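Filed under: Open Days & Demos > Checklists

Walk-round checklist with comments, Skotano household robot open day
Checked by: Firouzeh Shahbazi
Date of walk-round: Monday, October 5, 2026

Thank you all for bearing with me while I went from room to room with my pen and my tape measure. I know it feels like a lot of fuss when the visitors are already looking up train times, but I always sleep better once it's written down, and I think you will too. I've marked each line OK, FIX or ASK, with my thoughts after it, and some of those thoughts ran on a bit. Please read the comments on your own area even if the line says OK.

ARRIVAL AND WELCOME

1. Front path and step clear. OK
Lovely and tidy, and the handrail is solid. If it rains, please put the long mat down before the doors open and keep an eye on the corners, which like to curl up.

2. Sign-in sheet and visitor badges. FIX
We have 87 people booked across the day and I found one pen. One! Please put out a whole cup of them, and a second clipboard so families aren't stuck in a line on the step.

3. Group size. OK
No more than 8 visitors in the demonstration room at a time. I know we squeezed in a few extra in September because they had come a long way and were so nice about it, but please hold to it this time. The next group can have a cookie while they wait.

4. Welcome talk. OK
I listened to the practice run and enjoyed it very much. I'd only ask that the safety part comes before the funny story about the sock drawer, while everybody is still paying attention.

THE MOBILE ROBOT (GRAVIS)

5. Emergency stop tested. OK
Pressed it myself 4 times, from different sides of the machine, with the arm moving each time. It stopped on every press, and it stayed stopped until the operator reset it by hand. Please test again each morning and sign the card.

6. Floor tape around the working area. FIX
The tape is lifting near the doorway where the chairs get dragged over it. Press it down or replace it. A small child will find that loose end before any of us do, and I say that as an aunt.

7. Speed limit set for demonstration mode. OK
Shown to me on the operator's screen. It's slower than the team would like, I know, and I did hear the sighing. Slow is easier to watch anyway, and people can see what the gripper is doing with each sleeve.

8. Charging corner. ASK
The charger sits closer to the curtain than I would choose. Could someone from Fekisetti tell me what clearance the manual calls for? Until I hear back, please tie the curtain to one side during charging.

THE LAUNDRY DEMONSTRATION

This is the part of the visit people talk about on the way home, so I spent the longest on it. The order of the show is a person carrying the laundry first, then the robot having its turn with the same kind of load, then questions. I think doing the human part first is a very good idea — it makes visitors notice how much we do with our hands without giving it a thought.

9. Basket grip for the person carrying. OK
Both hands on the rim, one at each side, and the basket held out where the carrier can look down into it. I'd like every presenter to do it the same way, so the robot's version can be compared fairly.

10. Load is mixed and not too heavy. OK
A loose pile with an open-knit piece on top and plainer cloth around it is a good, honest load. The knit with the little holes is worth pointing out to visitors, and please let them guess which piece will be hardest for the gripper before the robot starts.

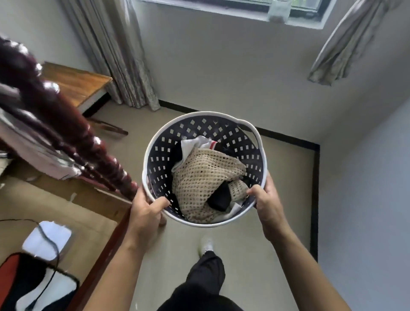

Can visitors hand their own clothes to the robot?
Only if a presenter takes the item first, checks it for pins, buttons hanging by a thread and anything in the pockets, and places it in the basket for them. Visitors stay behind the tape the whole time, and the presenter steps back out before the operator starts the arm.

11. Walking route. FIX
Please walk it before each session with an empty basket, and then again with a full one, looking properly at your feet. A basket held low in front of you hides a surprising amount of floor. Anything small that has dropped gets picked up straight away, and furniture edges along the way are to be learned by heart.

12. Cables. FIX
No cable is to cross the walking route or lie where a garment could be set down on top of it. Coil up any spare length and clip it. I have left a bag of clips on the presenter's chair, and I'd be delighted to see it come back empty.

13. Footwear for presenters. ASK
I'd like closed shoes with a decent sole for anyone carrying. If a presenter prefers something softer indoors, talk to me first and we'll work something out together.

14. Long sleeves, scarves, jewelry. OK
Forearms bare or sleeves pushed up and snug. Everyone I spoke to was happy with this, and I thank you for not making me argue about bracelets.

15. Handover from person to robot. FIX
The presenter was still letting go of the basket when the operator said "ready." I'd like a clear order: basket down, hands away, two steps back, presenter says "clear," and then the operator answers. Please practice it until it feels silly, and then a few more times for me.

THE TABLETOP ARM (COPPENS)

16. Guard panel fitted. OK
All corners tight. Fingerprints all over it, so a quick wipe between groups would be kind to the people at the back.

17. Sorting pieces too large to swallow. OK
Measured them all. The old small pieces have been taken out of the box and should stay out, even if somebody asks for them.

18. Operator's line of sight. FIX
When the group leans in, the operator can't see the left side of the table. Move the stool to the other end, or have a second person stand there.

GENERAL

19. Session length. OK
Each session runs 25 minutes, with time afterward to air the room and reset. If you're running late, shorten the questions and leave the reset alone.

20. First aid box. OK
Full and in date. I've moved it from the top shelf to the hook by the door, where shorter people like me can reach it.

21. Way out in an emergency. OK
Clear on the day I looked. Coats tend to pile up on the chairs near that door once it gets busy, so please bring in the coat rack from the hall.

22. Noise. ASK
The fan on the Coppens table is louder than I remember. It isn't a safety matter in itself, but I want everybody to hear the word "clear" from across the room. Could somebody take a look?

All FIX lines need to be done and initialed before the first group comes in. For the ASK lines, a quick note in my tray is plenty, or come and find me, as I'll be in the kitchen most of the morning cutting up cake.

Signed: F. Shahbazi
Second signature (operator): ____________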